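豆を煮る店の台所から　「フアンカ」デイシー・モスケラさんに聞く

豆の煮込みと白いごはん、それに揚げたバナナ。食堂「Huanca（フアンカ）」の昼の定食は、開店から内容がほとんど変わっていない。店を切り盛りするデイシー・モスケラさんは、朝いちばんに鍋を火にかけ、昼の営業が始まるまでほかの仕込みをしながら豆を見ている。家で乾燥豆を煮るとうまくいかない、という読者からの便りが続いたので、店を訪ねて話を聞いた。取材は2018年3月30日、昼の営業が終わった後に行った。

最初に聞いたのは、豆の選び方だった。モスケラさんは棚から袋を二つ出してきた。どちらも赤いんげんだが、一方は皮がつやつやして色が明るく、もう一方は少しくすんでいる。

「こちらが去年の秋に採れた豆、こちらはたぶんその前の年のものです。袋には書いてありません。賞味期限から逆算するか、店の人に聞くしかないですね。古い豆でも食べられますが、時間が読めない。同じ鍋に新しい豆と古い豆を混ぜると、片方が崩れて片方が硬いということになります。だから袋の残りに新しい袋を足すのはやめたほうがいいです」

家庭で少しだけ余った豆はどうするのか。モスケラさんの場合は、余った分を別の瓶に入れておき、スープにするという。どうせミキサーにかけるので、硬さがそろっていなくても困らない。

豆を洗う前には、必ず広げて見る。割れたもの、しわの寄ったもの、色の抜けたものをよける。小石が入っていることも、まれにあるそうだ。

「母は布の上に広げて、手前に少しずつ引き寄せながら見ていました。私は平たい盆でやります。白いほうが石は見つけやすいです。これだけは機械に任せられないので、ラジオを聞きながらやっています」

水に浸す時間は、赤いんげんなら一晩。夜の片づけの後に浸けて、朝に火にかける。暑い時期は冷蔵庫に入れる。水の量は、豆700グラムに対してたっぷり、指の第二関節が隠れるくらい上まで。朝になると豆は倍以上に膨らんでいるので、鍋は大きめがいい。

「浸けなくても煮えますよ。黒いんげんなんかは、うちでは浸けないことのほうが多いです。そのかわり火にかけている時間が長くなる。ガス代と、朝に何時に起きるかの問題です。ただ、赤いんげんは浸けたほうが皮が破れにくい。お客さんに出すものは、形が残っていてほしいので」

浸けた水は使うのか捨てるのか。意見の分かれるところだ。モスケラさんは赤いんげんの水は捨て、黒いんげんの水はそのまま煮汁にする。黒いんげんの水を捨てると、できあがりの色が薄くなってしまうからだという。赤いんげんについては、火にかけてすぐ、強く沸騰させた状態を最低でも10分は続けると念を押された。生や生煮えの赤いんげんはおなかをこわす。低温の調理鍋に浸けた豆をそのまま入れて、ぬるい温度で長く置くのがいちばんよくない。

「これは味の話とは別です。電気のスロークッカーを使う人には、先に普通の鍋で沸かしてから移してくださいと必ず言います」

強く沸かした後は火を弱める。鍋の表面がときどき動くくらいがよく、豆が踊るようだと皮がむける。ふたは少しずらしておく。湯が減ったら足すが、そのときに水ではなく湯を使う。これは理屈というより習慣だそうで、水を足して失敗したことがあるわけではない。

「温度が下がると、また沸くまで待つのがいやなんです。昼に間に合わせないといけないから。家で時間があるなら水でもいいんじゃないでしょうか」

煮る時間は、浸けた赤いんげんで60分からみておく。これは新しい豆の場合で、古ければ倍かかることもある。モスケラさんは時計より先に豆を食べる。鍋の中の違う場所から五粒すくって、五粒とも芯がなければ次の段階に進む。一粒でも粉っぽければまた火にかける。

「一粒だけ食べて決める人が多いんです。たまたま柔らかいのに当たったら、残りが硬いままになります。上と下でも違うし、縁のほうと真ん中でも違います」
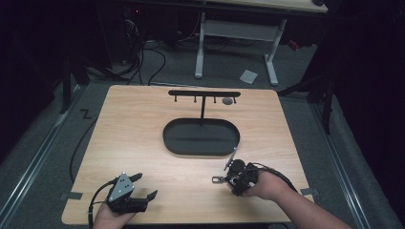
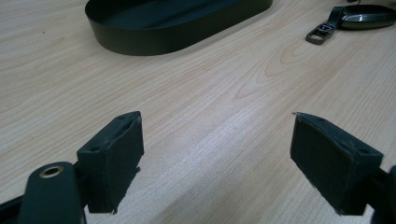 塩はいつ入れるのですか。

「浸ける水に少し入れて、煮上がる手前でもう一度入れます。塩を先に入れると硬くなると昔は言われましたが、うちで試したかぎりでは、先に入れたほうが皮が柔らかく、中まで味が入りました。硬くなるのは塩より酸のほうです。トマトや酢は、豆が柔らかくなってからにしてください」

この「酸は後から」という話は、取材中に何度か出てきた。店の定食の豆にはトマトが入る。玉ねぎとにんにくを油で炒め、刻んだトマトを加えて水気が飛ぶまで煮詰めたものを別の鍋で用意しておき、豆が煮えてから合わせる。コロンビアではこの炒め煮をオガオと呼ぶ。使うのは長ねぎに近い青いねぎだが、手に入らない時期は玉ねぎと万能ねぎを半々にしている。

以前、新しく入った料理人がこのトマトを最初から豆の鍋に入れてしまったことがある。今も店で働いているオルランド・カルデナスさんだ。本人に聞くと、覚えていますよ、と言って皿を拭く手を止めた。

「昼になっても硬かったです。何時間煮ても噛むと音がする。結局その日は豆なしで、レンズ豆を急いで煮て出しました。レンズ豆は早いんですよ、浸けなくていいし。それからレンズ豆は必ず棚に置いてあります」

硬い水の地域では、それだけで豆が煮えにくくなることもある。前に別の町で働いていたときは、水道水で煮るといつまでも皮が残ったとモスケラさんは話す。そういう土地では重曹をごく少し入れる手がある。豆700グラムなら小さじ4分の1まで。入れすぎると石けんのような味になり、豆も崩れる。今の店の水では必要がないので使っていない。

味つけについても聞いた。煮込みには豚の皮つきばら肉を入れる日と入れない日があり、水曜は肉なしと決めている。肉なしの日は、にんじんをすりおろして加え、青い調理用バナナを小さく切って一緒に煮る。バナナは包丁で切らず、爪で割るように折る。

「切り口がでこぼこしているほうが、とろみが出ます。金気が移って黒くなるから包丁を使わないという人もいますが、私はとろみのためにやっています。見た目が気になる人は包丁でもかまいません」

煮汁のとろみが足りないときは、豆をひとすくい別の器に取り、フォークの背でつぶして戻す。小麦粉や片栗粉は使わない。つぶして戻した後は底が焦げつきやすくなるので、火のそばを離れないこと。焦げたにおいがしたら、底をこすらずに上だけ別の鍋へ移す。

家庭でいちばん多い失敗は何かと尋ねると、モスケラさんは少し考えてから、量だと答えた。

「少なすぎるんです。ひとつかみだけ煮ようとする。水の加減が難しいし、手間は鍋いっぱい煮るのと同じです。一袋全部煮て、残りを冷凍すればいい。うちの子どもが一人暮らしを始めたときも、それだけ教えました」

冷凍するときは、煮汁ごと小分けにする。一袋に一人前の豆を100グラム、そこへ豆がかぶるまで煮汁を入れて平たくする。煮汁のない豆は冷凍庫の中で乾いて、戻したときに皮がはがれる。味つけ前の、塩だけの状態で凍らせておくと、煮込みにもサラダにもスープにも使える。店では一か月で使い切るようにしている。冷蔵なら三日まで。大きな鍋のまま置いておくとなかなか冷めないので、浅い容器に分けて早く冷ます。

サラダにする場合は、煮上がりを少し早める。芯がなくなったらすぐ火を止め、煮汁の中で冷ます。ざるにあげてすぐ冷ますと皮が裂けてくる。冷めたら汁を切り、玉ねぎの薄切り、香菜、ライムの汁と油であえる。ここでは酸を遠慮なく使ってよい。

圧力鍋についてはどう考えているのか。モスケラさんの家にも圧力鍋はあり、休みの日はそれで煮るという。

「早いですし、コロンビアの家庭ではみんな圧力鍋です。私の母もそうでした。店で使わないのは、途中で食べて確かめられないからです。家なら少し崩れても誰も文句を言いませんから、圧力鍋で十分だと思います。豆と水は鍋の半分を超えないように。泡が出て、弁に皮が詰まることがあるので」

缶詰の豆も否定はしない。時間のない日には缶を開け、汁を切って軽く洗い、オガオと水を加えて煮れば夕食になる。水の量は、モスケラさんが使っている計量カップに一杯。アメリカ式のカップで、237ミリリットルと刻んである。日本の200ミリリットルのカップなら、一杯と少し。缶の豆はすでに柔らかいので、長く煮る必要はない。味がなじむまで15分ほど弱火にかける。

取材の終わりごろ、その日の鍋に残っていた豆を出してもらった。朝から火にかけたもので、ほぼ最後の一杯だという。豆は形を保っているが、舌で押すとつぶれる。煮汁は重く、ごはんにかけると沈まずに上にのった。クミンが少し入っていて、それ以外の香辛料の味はしない。

最近は、常連客に教わったインドの豆料理も試している。ヤムナ・バンゲラさんという人で、レンズ豆を煮たところに、熱した油で香りを出したクミンシードと唐辛子を最後にかける。モスケラさんは自分の賄いで何度か作り、赤いんげんにもやってみた。

「おいしいんですが、うちの定食に入れるかというと、それは別ですね。油をかけてすぐ食べないと香りが飛びます。昼は鍋から次々によそうので、一皿ずつ油を熱している暇がない。夜に少人数で出すならできるかもしれません」

夜の営業は今のところ金曜と土曜だけで、メニューも昼とは違う。豆の煮込みは小鉢でつく。持ち帰りは昼だけ受けていて、容器を持参すれば煮汁を多めに入れてくれる。

翌日の仕込みの時間になり、モスケラさんは話しながら盆に豆を広げはじめた。次の日は黒いんげんで、浸けずに煮るのだという。

〈赤いんげんの煮込み　店の分量を家庭用に直したもの〉

乾燥赤いんげん　300グラム
水　適量
塩　浸け水に小さじ1、仕上げに小さじ1
青い調理用バナナ　1本
にんじん　半分
玉ねぎ　半分
万能ねぎ　5本
にんにく　1かけ
トマト　2個
クミンパウダー　小さじ4分の1
油　大さじ2

豆を広げて傷んだものを除き、洗って塩を入れたたっぷりの水に一晩浸ける。水を替えて火にかけ、強く沸騰した状態を10分続ける。弱火にし、すりおろしたにんじんと小さく割ったバナナを加え、豆に芯がなくなるまで煮る。湯が減ったら足す。別の鍋に油を熱し、刻んだ玉ねぎ、万能ねぎ、にんにくを炒め、トマトとクミンを加えて水気が飛ぶまで煮詰める。豆の鍋に合わせ、塩で味を調え、弱火でさらに15分煮る。調理用バナナがなければ、じゃがいも1個で代用できる。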